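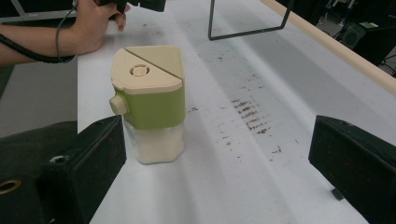
Zulu pour-top tub and Petholm low table: small buys for a small kitchen

I bought these together from the homeware shop in Gematthorpe with a voucher I'd forgotten I had, and I've ended up so pleased with both that they're getting a joint write-up.

The tub first. It's squat and square, so it goes right into the corner of a shelf where my old round jars wasted space. The bottom part is clear with a slight frosting, and you can tell at a glance how much powder is left. I can't overstate how much I like that! I used to own three half bags of cornflour.

The lid is split corner to corner into two hinged flaps. One has a little round pour hole, lovely for shaking icing sugar over a cake, and the other is plain. With fine powder the hole gives a steady trickle if you tap the side. If it's been sitting for a while you'll need to give it a good shake first. I love the colour too, a soft green band with a cream lid and a round cream knob sticking out at the side.

Grumbles: powder gathers in the seam between the flaps and I go after it with a dry pastry brush. I'd also like a bigger one, as this won't swallow a full bag of flour.
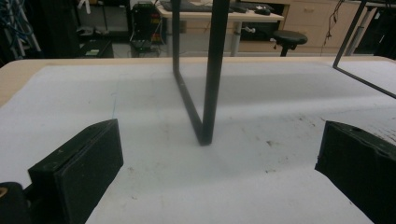 Page last updated: July

Now the Petholm. The metal is narrow square tubing in matte black, and the bottom corner is rounded off, so I can slide it along the worktop without wincing. Mine has had a fair bit of knocking about and the finish still looks smart. Wipe it with a damp cloth and you're done.

I wanted something to lift the tea things up so the chopping board could live underneath, and it does that job beautifully. The dark top hides crumbs and coffee rings almost too well (I now run a hand over it before guests come). It has also been a plant stand, a laptop perch and, for one long wet afternoon, a shop counter.
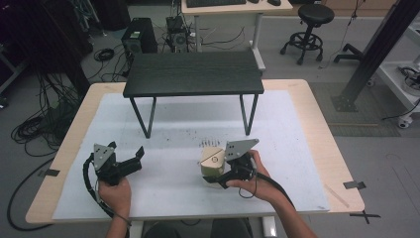 Low table with dark wood-grain top and thin black legs.

The legs splay out a touch and it feels steady for something so slim. I wouldn't sit on it. I'd looked at the Uvholm version as well, which is nice enough, but the top was too pale for my taste and it was dearer.

Tub: 4 out of 5, losing one for the seam. Table: 5 out of 5, and I'm already eyeing up a second for the hall.

Filed under: Kitchen bits, Storage, Small furniture

3 comments

teapot60
Does the tub go in the dishwasher? My last one went cloudy.

mossy_shelf
I wash mine by hand and it's still fine. Let the lid dry open or the next lot clumps.

gematthorpe_baker
Got the low table after reading this. My spice rack fits under it, hooray!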